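Notice de mise en service – Chapitre 4
Programmer et utiliser le départ différé

Vous avez branché, rincé et mis à niveau votre lave-vaisselle Ornitz : bravo, le plus pénible est derrière vous ! Ce chapitre s'attaque à la fonction que nous préférons sur toute la gamme, le départ différé. Une fois qu'on y a goûté, on lance sa vaisselle en allant se coucher et on la retrouve propre au petit déjeuner, avec une facture d'électricité un peu plus légère si votre contrat prévoit des heures creuses.

Comptez un quart d'heure pour tout régler la première fois. Ensuite, trois pressions suffisent.

4.1 Avant de commencer

Vérifiez les points suivants :
– le robinet d'arrivée d'eau est ouvert à fond ;
– le réservoir de sel régénérant est rempli (voir chapitre 3, section 3.2) ;
– le tuyau d'évacuation n'est ni plié ni coincé derrière le meuble ;
– vous connaissez les plages d'heures creuses de votre contrat, qui figurent en général sur la facture.

Attention : ne laissez jamais le câble d'alimentation passer sous les pieds de l'appareil. En cas de doute sur l'état du câble, débranchez et contactez le service Kototport.

4.2 Régler l'horloge

L'horloge interne sert de référence à tout le reste. Si elle a vingt minutes de retard, votre cycle aura vingt minutes de retard lui aussi !

1. Appuyez sur Marche. L'afficheur s'allume et montre quatre tirets.
2. Maintenez la touche Heure enfoncée pendant cinq secondes, jusqu'au signal sonore.
3. Réglez les heures avec les touches plus et moins.
4. Appuyez une fois sur Heure pour passer aux minutes.
5. Réglez les minutes de la même manière.
6. Validez avec OK. Deux bips brefs confirment l'enregistrement.

Remarque : l'horloge ne passe pas automatiquement à l'heure d'été. Après une coupure de courant de plus de 13 minutes, il faut aussi refaire ce réglage. En dessous de cette durée, la réserve interne prend le relais et vous n'avez rien à faire.

4.3 Choisir le programme

Tous les programmes n'acceptent pas le départ différé. Le Rapide et le Prérinçage démarrent toujours immédiatement. Les autres sont compatibles :

Éco : 495 minutes de report maximum
Quotidien : 495 minutes de report maximum
Verres : 114 minutes de report maximum
Intensif : 495 minutes de report maximum

Pour les soirs ordinaires, prenez Éco sans hésiter. Il est long, c'est vrai, mais la nuit aussi ! Le résultat sur les assiettes est superbe et c'est le programme le plus discret de la gamme. Gardez Intensif pour les plats à gratin et les casseroles qui ont accroché.

Si votre lave-vaisselle partage un circuit avec un autre gros appareil, décalez leurs départs. Deux résistances qui chauffent en même temps, c'est le meilleur moyen de faire sauter le disjoncteur à trois heures du matin et de retrouver une horloge à zéro. Une cuisine où les appareils sont encastrés côte à côte mérite qu'on regarde le tableau électrique avant d'écrire son planning.

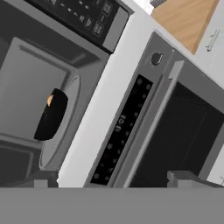 Fig. 4-1 – Deux appareils encastrés voisins dans une cuisine (image de synthèse).

Notez sur un papier, collé à l'intérieur d'une porte de placard, quel appareil démarre à quelle heure. La méthode n'a rien de moderne, mais toute la maison s'y retrouve, y compris les invités. Akua Abubakari, qui relit nos notices, l'utilise chez elle depuis des années avec un code couleur par jour de lessive.

4.4 Charger l'appareil pour un départ de nuit

Un cycle différé laisse aux résidus le temps de sécher. Quelques gestes changent tout :

1. Raclez les assiettes à la spatule. Inutile de les rincer sous le robinet.
2. Placez les plats les plus sales dans le panier inférieur, face vers le centre.
3. Calez les verres hauts contre les supports du panier supérieur.
4. Faites tourner les deux bras d'aspersion à la main. Ils doivent tourner librement.
5. Versez le détergent dans un compartiment parfaitement sec, puis fermez le clapet.

Attention : si le compartiment est humide, la poudre prend en bloc pendant l'attente et ne se dissout plus correctement. Essuyez-le avec un chiffon avant de le remplir. Les pastilles sous film supportent mieux l'attente, à condition d'avoir les doigts secs en les manipulant.

Avertissement : rangez les couteaux pointe vers le bas ou à plat dans le panier supérieur. Ne laissez pas la porte ouverte sans surveillance quand de jeunes enfants sont dans la pièce.

4.5 Programmer le départ

1. Appuyez sur Marche et choisissez votre programme.
2. Appuyez sur Départ différé. L'afficheur indique 0:00.
3. Appuyez sur plus pour augmenter le délai par paliers de 15 minutes. Une pression longue fait défiler plus vite.
4. Appuyez sur OK.
5. Fermez la porte dans les quatre secondes. Le compte à rebours démarre et le voyant vert clignote lentement.

Et voilà ! Vous pouvez éteindre la lumière de la cuisine.

Sur les modèles équipés du module Agbeko, vous pouvez choisir une heure de fin à la place d'un délai. Appuyez deux fois sur Départ différé, réglez l'heure à laquelle vous voulez ouvrir la porte, et l'appareil calcule lui-même le moment du départ. C'est franchement agréable quand on se lève à heure fixe.

4.6 Modifier ou annuler

Vous avez oublié une tasse ? Aucun problème tant que le cycle n'a pas commencé. Ouvrez la porte, ajoutez la tasse, refermez. Le compte à rebours reprend là où il s'était arrêté.

Pour changer de délai, appuyez sur Départ différé et corrigez avec plus ou moins. Pour tout annuler, maintenez OK et Départ différé pendant trois secondes. L'afficheur revient au programme choisi, sans délai.

Remarque : une fois le lavage lancé, l'annulation déclenche une vidange. Attendez la fin du bruit de pompe avant d'ouvrir, puis retirez le détergent qui resterait dans le compartiment.

4.7 Si quelque chose ne va pas

Le voyant vert reste fixe et rien ne se passe.
La porte n'est pas verrouillée. Poussez-la jusqu'au déclic. Si elle résiste, vérifiez qu'aucun manche ne dépasse du panier inférieur.

L'afficheur montre E4.
Le délai demandé dépasse le maximum du programme. Cela arrive surtout avec Verres. Réduisez le délai ou choisissez Quotidien.

Le cycle a démarré à la mauvaise heure.
Contrôlez l'horloge (section 4.2). Si elle est juste, relisez les plages d'heures creuses de votre contrat : certaines sont coupées en deux, avec une partie l'après-midi.

La vaisselle est encore mouillée le matin.
Activez l'option Séchage plus et contrôlez le niveau de liquide de rinçage. Les plastiques sèchent toujours moins bien que la porcelaine, et un coup de torchon reste parfois nécessaire.

4.8 Enregistrer votre réglage favori

Quand vous avez trouvé la combinaison qui vous convient, mémorisez-la ! Programmez-la normalement, puis maintenez la touche Favori pendant cinq secondes avant de fermer la porte. Le soir suivant, il suffit d'appuyer sur Favori, puis sur OK. Le réglage résiste aux coupures de courant, contrairement à l'horloge.

Un seul favori peut être enregistré à la fois. Le nouveau remplace l'ancien sans demander de confirmation.

L'entretien du filtre et des bras d'aspersion est traité au chapitre 5.

Rédaction : Mohammed-Awal Dramani. Révision du 2019-09-04.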